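Round the Bend: An Afternoon in the Toilet Cleaner Aisle

October 15, 2026

There are people who go to shops for pleasure, and I have always assumed they mean shoes. I go for bleach. Put me in a strange town with half an hour to kill and I will find the cleaning aisle, usually by smell.

The habit began in Ultstead, where I rented a flat with a lavatory of great age and stubbornness. Limescale had built up under the rim in layers, like something a geologist might want to tap. I tried vinegar, because everyone's aunt says vinegar. I tried a pumice stone. I tried keeping the lid down and thinking about other things, which got me as far as February.

What shifted it in the end was a bottle with a bent neck, and I have had a soft spot for bent necks ever since. It is a lovely piece of design if you can bear to look at it for long enough. A straight bottle has to be tipped right over, and it pours where it likes. The angled one squirts upwards, under the rim, where the trouble lives, and your hand stays a decent distance from the water.

All the big names have arrived at much the same shape, so the only thing left to fight over is the outfit. Stand at the shelf and you are being shouted at by a row of small plastic swans. 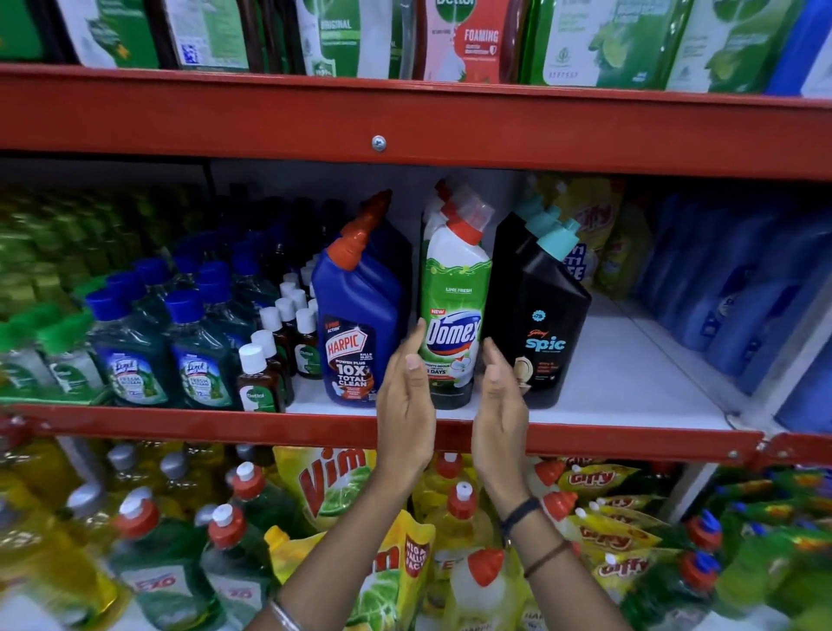 Lime Fresh in the middle, with Harpic on one side and Godrej Spic on the other.

Harpic goes in for arithmetic. Power Plus, it says, and 10X Total Clean, and I would dearly love to know ten times what. A picture of a toilet bowl is included for anyone who thought it might be salad dressing. Domex has gone down the fruit route, with lime and a red tag saying NEW, a word that has no business being exciting on a toilet cleaner and yet gets me every time. Then comes Spic in matte black, dressed for a cocktail party, with a price badge of ₹79. I can't decide whether black is a daring choice for the smallest room or a very sensible one.

I have bought on looks before and paid for it. At a hardware shop in Velgate I once picked up 14 bottles of a discontinued lavender number called Ornovlow, purely for the label. It cleaned nothing. The bathroom smelled like a drawer.

These days I follow a dull routine. Squirt under the rim, leave it for 30 minutes or whatever the label says, scrub, flush, open the window. Never mix two products, however much you fancy your chances as a chemist. A cheap brush replaced often beats a handsome one kept for years, a lesson I learned in a guest house in Hebden and would prefer not to go into.

As for the lime, I'm tempted. There are already three bottles under my sink, and the tag does say new.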